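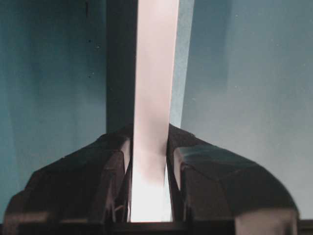

Hedvig Lunde

2020-10-21
Tempo de leitura: 3 minutos

Quantas demonstrações são precisas para ensinar dois braços a lidar com uma tira branca? No plano do Filten está escrito "até 2000", e o número tem sido repetido com tanta segurança que já ninguém pergunta de onde veio. Eu perguntei. Veio de uma folha de cálculo da Jovari, de março, feita para outra tarefa e com outros dedos nas garras.

Não estou contra o projeto. Passei boa parte do mês a acompanhar as sessões de recolha com o Joar Nygård e a Pallavi Tripathi, e o trabalho deles é cuidadoso. O que me custa a engolir é a ideia, que aparece em todos os relatórios internos, de que basta acumular episódios e o modelo trata do resto. Uma sessão rende 40 episódios quando corre bem. Quarenta repetições da mesma pessoa, à mesma hora, com a tira a partir quase do mesmo sítio, valem 40? Duvido muito.

O Joar tem uma maneira própria de aproximar as garras: desce devagar, pára, corrige o pulso e só depois fecha. A Pallavi entra de uma vez e corrige já com os dedos a fechar. Ambas as maneiras servem. Misturadas no mesmo conjunto sem qualquer etiqueta, porém, dão ao modelo duas respostas para a mesma situação, e o Grivislow (a ferramenta onde arquivamos os episódios) não tem sequer um campo para o nome do operador. Pedi esse campo no início do mês. Está "em análise".
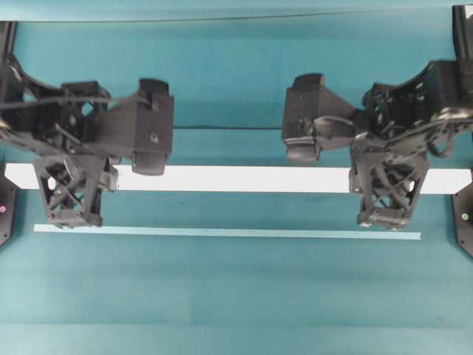 Depois há a questão da coordenação. Com um só braço, um episódio mau vê-se logo. Com dois, um pode chegar cedo demais e o outro compensar, e o resultado final fica marcado como sucesso. Revi uma tarde inteira de gravações e encontrei vários destes casos – o braço esquerdo a esperar, o direito a puxar ligeiramente, a tira a acabar no lugar certo por caminhos que eu não gostaria de ver aprendidos. Para a ferramenta são todos iguais: começo, fim, visto verde.

O Arvid Lindqvist acha que exagero. Diz que a variedade entre operadores é precisamente o que torna o modelo robusto e que limpar demasiado os dados é pior do que os deixar sujos. Pode ser. Só gostava que a afirmação viesse com uma comparação, por pequena que fosse, e até agora veio com um gráfico de outro laboratório.

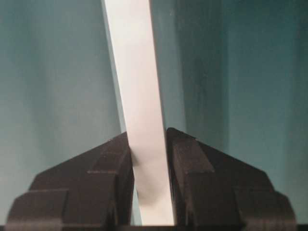

Hedvig Lunde

Segunda parte, para quem ainda tiver paciência: as falhas. A regra atual manda apagar qualquer episódio em que a tira caia ou fique torta entre os dedos. Percebo a intenção, mas deitamos fora o material mais interessante. Um operador que apanha mal, abre, recua e volta a tentar está a mostrar uma recuperação, e recuperações são o que mais falta no conjunto. Propus guardá-las à parte. O Sølve Hedlund, que faz as contas ao armazenamento, não se opôs, o que no caso dele é quase entusiasmo.
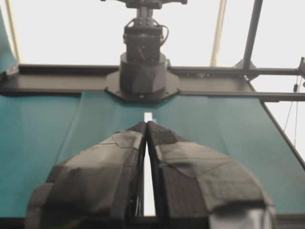
A variedade das condições preocupa-me mais do que a quantidade. Um modelo treinado sempre com o mesmo fundo aprende também o fundo, quer queiramos quer não. Na câmara do pulso, o pano verde-azulado vai de um lado ao outro, com as suas pregas e a parte descaída à direita, e a tira branca salta à vista contra ele. Fica muito cómodo para quem recolhe e, desconfio, para o modelo também. Gostava de saber o que acontece com um pano claro antes de ouvirmos falar outra vez em generalização. A Pallavi ofereceu-se para fazer 2 sessões assim, se lhe derem tempo de máquina, e a Halvorsen, que paga uma parte disto, ainda não respondeu.

Entretanto a recolha continua. O que peço é modesto: nome do operador em cada episódio, falhas guardadas, e um teste intermédio antes de chegarmos ao fim da contagem. Se o modelo parar de melhorar a meio, prefiro saber a meio. Quem discordar pode escrever-me, de preferência com números da nossa bancada.

Boletim Filten | Contacto: redação do boletim | © 2020 Todos os direitos reservados | Voltar ao topo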